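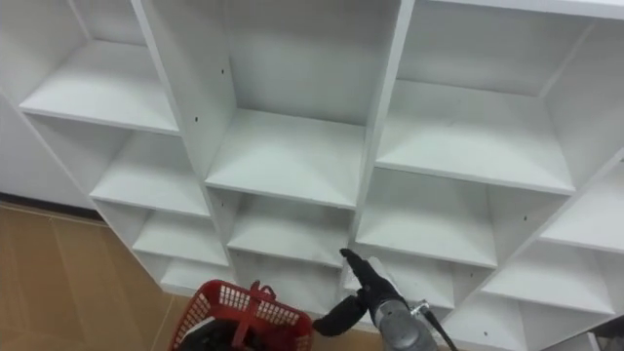 *White cubby shelves, with the red basket on the floor*

**Subject:** Re: [Cakik-rooms] Shelves in the back room, who puts what where

Hello Fadime, hello all,

Thank you for your message. I answer below each part, so that nothing gets lost.

> On Monday, Fadime Baysal wrote:
>
> Before people start to fill the new shelves, can we agree on a plan? Last time everybody put things where there was space, and after a month we could not find the scissors. Also, do we need doors?

I agree that we need a plan. My proposal is to go by columns. The left column is for the children's group, with the heavy games in the lowest compartment and the paper on the upper shelves. The middle column is for the sewing evening. Everything to the right can be for the language course, if Nermina is satisfied with this. She told me she has 11 folders and 4 dictionaries, and the dictionaries are quite thick.

About the doors: I would prefer to wait. Oğuzhan asked for a price at Uçar and it was 2,191 for the whole unit, with mounting. For this money we can buy many boxes.

> Is the unit fixed to the wall? I am a bit worried about the small ones climbing.

I don't know this for certain, so please let us treat it as not fixed until Erdal has checked. There are small dark screw holes in one of the tall dividers, one near the top and one lower down by the shelf, but I don't think they have anything to do with the wall. Erdal, could you please look behind it when you are there, and bring two brackets in case they are missing?

> And what is the red basket for?

I would like to keep it for things that have no place yet. It is plastic and easy to wipe. Whoever closes the room in the evening empties it – please don't leave it for the next group.

Two small requests more. Please do not glue labels directly on the boards. On the old Drurkley cabinet the glue never came off, and on white it will look even worse. I have paper tags with string, which we can tie to the boxes. And please bring boxes only after you have measured the compartment. I bought 12 for the Kaka cupboard last year without measuring, and I still have them all at home.

If somebody wants a different column, write to the list before Monday. Otherwise I will make the tags as above.

With kind regards,
Tülin Dursun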